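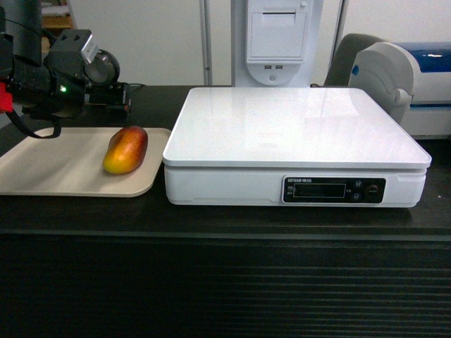
Notebook, January: the Golestani pick-and-weigh kit, trial on our bench

Started a little after 9 in the morning, coffee in hand, and I'm writing this up in pieces as I go, so forgive the jumps. Short version for anybody who only reads the top: I like the arm, I like the teach mode a lot, I'm lukewarm on the software, and the price talk with Hollach (they're the ones reselling it to us) still has to happen. We have the kit on loan until the end of the month.

What we're looking at, for whoever picks this up after me. Golestani sells the arm, the gripper and the controller as a bundle for produce counters and small packing rooms. The pitch is that it takes a piece of fruit out of a tray, sets it on whatever scale you already own, waits for the weight to settle, and puts it back or sends it down the line. "Whatever scale you already own" is the part I wanted to poke at, so I skipped the scale they recommend and used the white one with the big square platform and the front panel off to the right. Tray on the left, scale on the right, a bit of dark tabletop between them. One mango in the tray. I went with mangoes because Stesham (the grocery people we're doing this for) asked for mangoes first and everything else later, and also because they're a pain: smooth skin, fat on one side, narrow at one end, and they bruise if you look at them wrong.

Setup

Bolting down and wiring took me most of the first morning. The manual wants the base square to the table edge, which is fine, but then the drawing on the next page shows it turned. I went with square. The cable along the lower part of the arm hangs in a loop and I don't love how low it comes over the corner of the tray. It needs a clip. Hollach say there's a clip set in the accessories list, and I say it should come in the box! Putting it on the list of things to bring up.

Note to self: the scale has its own power knob and the controller knows nothing about it. If the scale display is blank, the kit will happily run the whole cycle and log a row of nothing. I lost a run to that before I caught on. The software should refuse to start when there's no reading coming in, and I wrote them a note saying so. Until then the first line on the checklist is now "turn on scale, wait for zero" in big letters.

Teaching the pick

This is the fun part. You hold the arm, walk it over to the fruit, press the button, walk it to the platform, press again, and it's got the idea. I had a working path before lunch. The first version came in too flat and pushed the mango along the tray, so I re-taught it to come in steeper from the upper left and close across the middle of the fruit. Much better. It doesn't seem to mind which way the narrow end is pointing as long as it isn't straight up against the tray lip. When it is, the fingers touch the lip first and the thing stops with a fault. Good that it stops. Bad that you have to go all the way back to the home screen to clear it, four taps, every time. By the end of the day I could do it without looking.

Grip force: the default is way too strong for ripe fruit. I went down in steps and settled at setting 13, where it holds through the whole swing and I couldn't find a mark on the skin afterward. Lower than that and it slipped on me over the gap between tray and scale (caught it with my hand, please don't do that, hit the stop like a grown-up). The soft finger pads are from Dutex and they're nice, grippy without being sticky. They pick up fuzz from the bench though. Wipe them with a damp cloth before a run and again halfway.

Putting it down

Placing is harder than picking, and the brochure skips right over that. The platform is slick and a mango wants to roll off its fat side. If the gripper opens quickly, the fruit rocks and the reading wanders for ages. There's an "easy release" option buried three menus deep which opens slowly and then backs off straight up, and with that switched on the rocking mostly quits. I'd make it the default if it were my product. I also tried a thin silicone mat on the platform, tared out, and it helped some more, but Stesham would have to keep the mat clean and I'm not sure they'd want one more thing to wash.

Timing and the long run

Left it going through the afternoon, 60 cycles with me sitting next to it doing email. It stopped twice, both times the tray lip thing. The weights came out close to what I got placing the same fruit by hand. The biggest mango in the box kept showing 267 grams, arm or hand, and I was pretty pleased about that (smallish mangoes this time of year, I know). I haven't worked out proper repeatability numbers yet. They'll go on the next page once I've pulled the log off the controller, and pulling the log is its own little adventure involving a menu called Maintenance.

It's quiet, by the way. I was on a call next to it and people didn't ask what the noise was.

Things I'd ask for before we sign anything

Clip set included, see above. A check that the scale is alive. Clear a fault from the screen you're on. Also the service plan: Hollach's offer has a visit every quarter, and I'd happily trade two of those for someone who picks up the phone. When I called with the drawing question I got a very friendly person who then read me the same page of the manual I was holding.

The training session in the offer is a half day. Fine for us. For the Stesham counter staff I'd want a full one, with plenty of hands-on time on the teach mode, because once you've walked the arm around by hand you stop being nervous of it. I was nervous of it!

Still to do

Try it with two fruits in the tray and see which one it goes for.
Greener, harder mangoes at the same grip setting.
Shallower tray, or the same tray with the lip cut down on one side. I have a spare I don't mind ruining.
Tie up that cable with something better than the twist tie I'm about to use.
Ask Golestani if the easy release can be saved in the recipe. Right now it forgets it whenever the controller restarts, and I've been bitten by that already.
Order more finger pads, the small size.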